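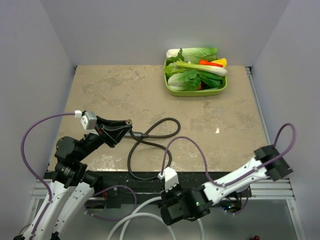
3.2 Materials: the vegetable tray

The produce used in the sorting task was artificial throughout. Real vegetables wilt and change color over a working day, and the sessions in April had to use the same pieces from first to last. The pieces were kept together in a lime-green rectangular plastic tray toward the back of the table (Figure 2). Two heads of napa cabbage took up most of the room, and the smaller items were fitted between and beside them: a green onion, a carrot, a piece of yellow bell pepper, a bunch of dark leafy greens and sprigs of a parsley-like herb.

Figure 2. The tray with the artificial vegetables, napa cabbage at the back and front and the green onion between the two.

The tray was packed before each session by Elba Sepúlveda or Munther Chamoun. They worked from a written order — large heads first, then the long items, then the loose leaves — but did not fix the angle of any piece. As a result the small items were covered to different degrees from one session to the next. We kept this variation on purpose. A household vegetable drawer is rarely neat, and in our earlier Holmont survey, 54 of 80 respondents said they usually had to move one vegetable to get at another.

Leafy items caused the most trouble in coding. When a leaf overlapped a second item, the two coders did not always agree on whether that item counted as visible. Sinan Bayram and Estela Villalba settled on a simple rule: an item was coded as visible if a person who did not know the contents could name it from its color and shape. Items showing only a patch of color were coded as partly hidden and analyzed separately. The rule was applied to all 100 packings, including those coded before it was written down.

Pieces were wiped with a damp cloth at the end of the day and stored flat. Washing in soapy water was tried once and dropped, as it loosened the glue on the herb sprigs.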